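From: Serena Morelli
To: handheld-capture list
Subject: Re: [practice] section 4, start state and clutter (draft 3)

Carmela De Luca wrote:
> Section 4.2 of the draft says the work surface "shall be clear
> of objects not named in the task sheet." At Nitstead we enforced
> that in September and rejected 84 of 151 garment episodes. Most
> of them were fine by any other test. Can we soften "shall" to
> "should", or define clear?
>
> Also, 4.5 does not say who calls the end of an episode when
> both hands are in use.

Carmela,

I would keep "shall" and change what it applies to. The rule was copied from the tabletop text, where the whole surface is the workspace. For folding on a bed it isn't. My proposal for 4.2:

"A work zone shall be set before the first episode. It shall be large enough for the garment laid flat, plus one hand width on each side. Only the garment and the grippers shall be in the zone at the start."
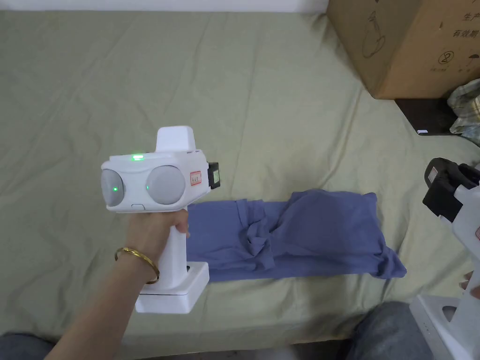
The start state needs its own line. "Crumpled" is too loose to audit. Gunnlaugsson's group uses drop, twist and half-fold as three named starts, recorded in the task sheet before the operator picks up the grippers. I would take those names as they are.

Both grippers should be closed and reopened once before the garment is touched. Zoltex asked for this in their comments on draft 2, and it gives a clean mark for time alignment across the head and hand views.

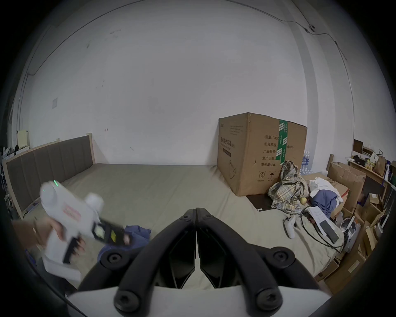

Objects outside the zone should go in a separate clause, 4.3. They may stay, provided they are not moved within a session. A closed shipping box on the mattress is acceptable under that wording, and so is a game controller lying off to one side. A phone lying face up on handwritten notes is a different matter -- both can carry personal data, and 6.1 already covers that. Clothing outside the zone is the hard case. A plaid shirt against the box can be taken for a second target by whoever labels the episode, so I would require it to be listed.

On lifts, the draft has no limit at all. Flotness found 19 episodes out of 73 in which the garment hid the zone from the head view for most of the lift. I don't think we should ban high lifts, as people do shake a shirt out before folding it. I suggest a flag, "head view blocked", set at review, with the episode kept if at least one hand view is usable. 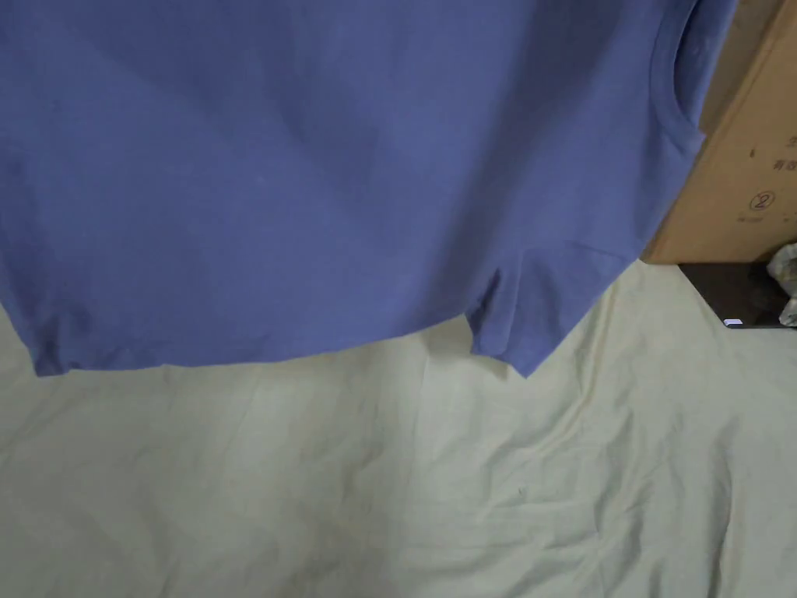 For 4.5, the operator calls the end by holding both grippers open and still for two seconds, clear of the garment. No voice cue -- the audio is dropped on export at two sites.

If there are no objections I will put this into draft 4 and renumber. Carmela, could you run the new 4.2 against the 84 rejects and post how many come back?

Serena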